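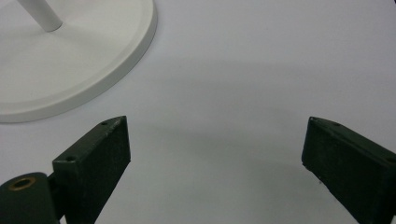 4.1 Placing the lamp

The Hulis table lamp is held upright by the weight of its base alone, so the surface it stands on matters more than its position in the room. Choose a flat, level surface that is at least as deep as the base and does not rock when pressed at a corner. The base is a flat disc with a slightly raised, rounded rim, and the pole rises from a rounded foot on its upper side. On a smooth, pale top like this one, check the faint shadow along the rim of the disc. A shadow that is much deeper on one side can mean that a pad is missing or that something is trapped underneath.

Before you start, complete Section 3 (Assembling the pole and base). Do not connect the power adapter until step 9.

1. Clear the surface and wipe it with a dry cloth. Grit under the base will scratch painted and lacquered tops.

2. Turn the base over and check that the 3 felt pads are in place. Press each pad firmly with your thumb.

3. Set the base down flat. Lower it with both hands under the rim.

4. Keep the edge of the base at least 2 inches from the edge of the table on all sides. On desks with a rounded front edge, measure from the point where the curve begins.

5. Hold the pole near the foot and try to turn it. It must not move. If it turns, go back to Section 3 and tighten the center bolt with the hex key supplied.

6. Push lightly against the pole at shade height. The base must stay flat. If the rim lifts, move the lamp to a more level spot and repeat.

7. Fit the shade and tighten the collar by hand.

8. Route the cord toward the back of the table. Leave some slack between the base and the first cord clip so that the lamp can be moved for cleaning.

9. Connect the adapter to the cord, then to the wall outlet.

CAUTION: Do not lift or drag the lamp by the pole. The joint at the foot is made to carry a vertical load and can loosen if it is pulled sideways.

CAUTION: Do not run the cord under the base. The lamp will tilt, and the cord jacket can be crushed.

CAUTION: Maximum lamp output is 40 watts. Do not exceed this figure, even if a larger bulb fits the socket.

Note: The felt pads may grip a freshly painted or waxed surface. Allow the finish to cure fully — see the paint or wax maker's directions — before the lamp is left standing on it.

Note: The white finish on the base and pole is not the same as the finish on Stastetik tables and shelves. A small difference in shade between lamp and furniture is normal and is not covered as a defect.

4.2 Moving the lamp

1. Switch off the lamp and unplug the adapter from the wall outlet. If the bulb has been on, let it cool.

2. Release the cord from the clips.

3. Remove the shade if the lamp is going to another room.

4. Slide your fingers under the rim on opposite sides and lift straight up. Steady the pole against your shoulder if needed.

5. Repeat steps 1 to 9 of Section 4.1 at the new location.

4.3 Cleaning the base and pole

Unplug the lamp before cleaning. Dust the disc from the pole outward with a dry microfiber cloth. For marks, use a cloth dampened with water and a drop of dish soap, then dry at once. Keep water out of the joint where the pole meets the base. Do not use scouring pads, alcohol or furniture polish. Polish leaves a film on the finish that yellows with heat and is difficult to remove.

Lift the lamp now and then and wipe underneath. Replace any pad that has worn thin or started to peel. Replacement pads are sold in sets of 3 under the Colombo accessory line and also fit the Illcombe floor lamp.

Section 4 revised Nov 8, 2022. Technical editor: Shirin Shokri.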